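Hovier: a word list of fruit and vegetable names in everyday use

Version 5. Last revised in June.

Summary

Hovier is a plain text list of the names people use at home, at the shops and in the garden for common fruit and vegetables. It has 449 entries. Each entry gives one name as it is written, the usual plural, a preferred form, and a note where the same word means different things in different regions. It started as a lookup file for Tevoteo, a recipe search tool, and was split out when other projects began copying it by hand.

Files

hovier.csv holds the list. Columns are name, plural, preferred, region, note.
regions.txt explains the region codes.
changes.txt records what was added or removed in each version.

All files are UTF-8 with Unix line endings. The separator is a comma and notes containing commas are quoted.

Spelling

Australian spelling is used throughout, so colour and flavour in the notes. The preferred column follows Australian shop usage: capsicum, zucchini, eggplant, rockmelon, beetroot. Courgette and aubergine are kept as entries that point to the preferred form. Regional names within Australia are coded by state where we could confirm them in at least two printed sources.

Known problems

Sweet potato and kumara overlap. Some shops use kumara for the orange type only, others for any colour. Both are listed, with a note.
Shallot, eschalot, spring onion and green onion are still a mess. There are 35 entries in the onion group and the notes on several contradict each other.
Tomato is filed under vegetables, as it is in the greengrocer's.
Asian greens are thin. Only the names found in the Dubey seed catalogue were included.
Brand and cultivar names were left out, apart from those that have become ordinary words.
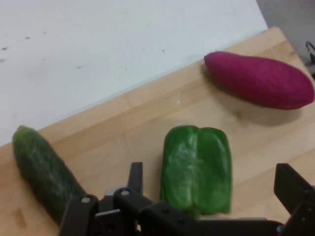

Vegetables on a wooden tabletop.
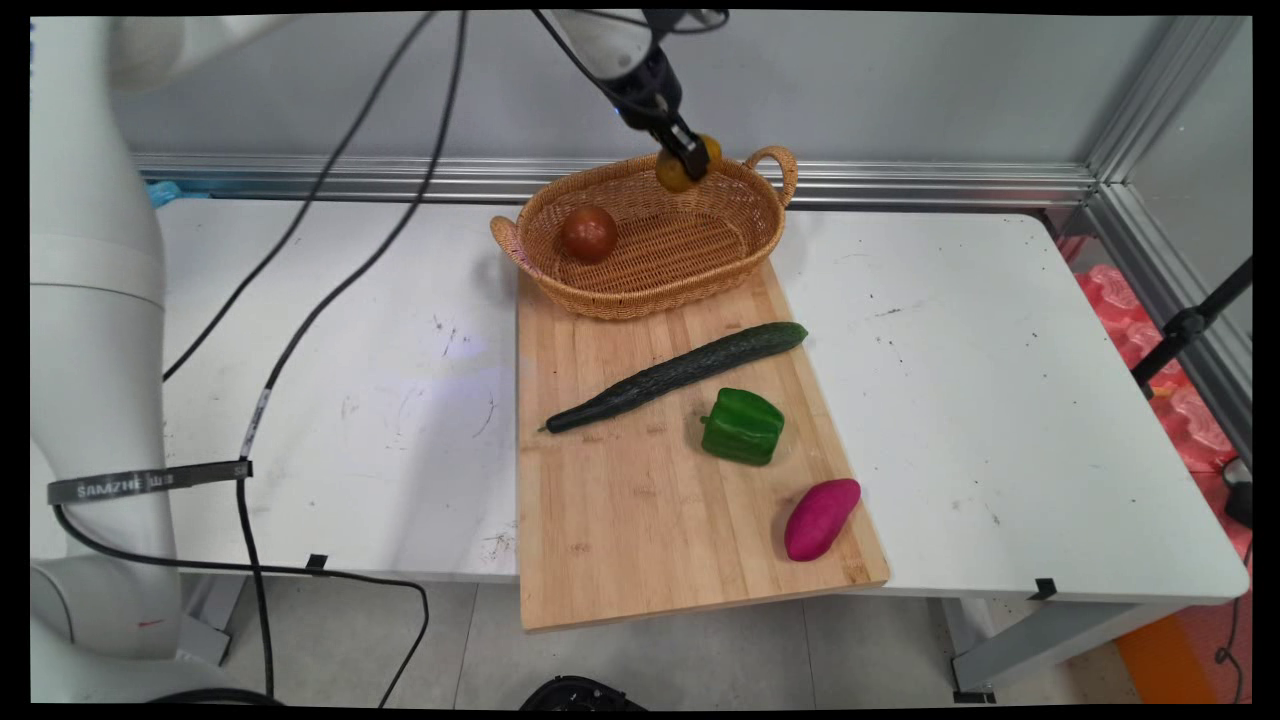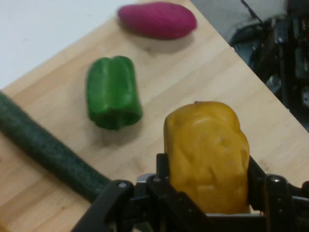 How to cite

Cite the list as Hovier, with the version number. The preferred column has changed between versions, so results that depend on it may differ if the number is left off.

Contributing

Send one change per request and say where you saw the name in use. A shop label, a market sign or a cookbook is fine. Spellings found only on social media go into the pending file until there is a second source. Please don't re-sort the CSV, as Gastitz reads it by line order and a re-sorted file breaks its index.

Licence

Free to use, copy and change, with attribution. The notes column is covered by the same terms as the rest of the list.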